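Shared workshop finishes second pair of hand-held grippers

Members of the Warnness workshop have completed a second pair of hand-held grippers for the Nemine project, an open design for recording two-handed tabletop tasks. The first pair was finished in December and has been lent to the Rebane group, which is writing the alignment software.

Each gripper has two black fingers driven by a trigger linkage, with a perforated metal plate on top for mounting. The new pair uses a longer finger than the first. The pivot bore was also enlarged by 2 mm after the earlier bushings were found to bind when the jaw was fully open. Spare fingers take about 5 hours to print and are held on with two screws.

Alignment is checked at a white table with both grippers held open and facing each other. The operator keeps the position for 20 seconds, closes both jaws, opens them and repeats. Readings from the two sides are then compared, and any offset is written to the settings file under the build number, in this case 2237.

Grippers at the white table, jaws open. 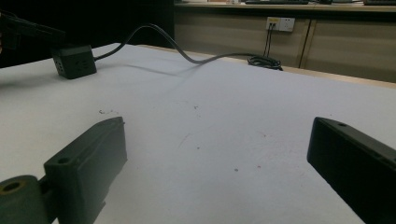
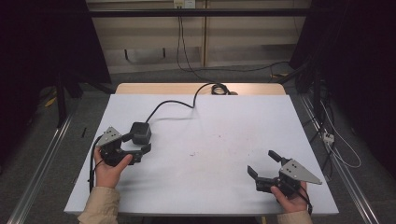
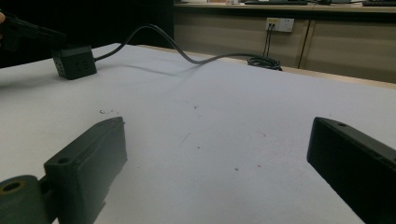
Drawings for the longer finger have been added to the Nemine parts list, along with a revised cutting template for the plate. The older finger stays in the list for those who have already printed it, but the two lengths should not be mixed on one gripper. Trinier, which supplies the bushings, has changed its part number for the larger size, and the old number now returns the narrow type. Builders with an order open should check it before it ships.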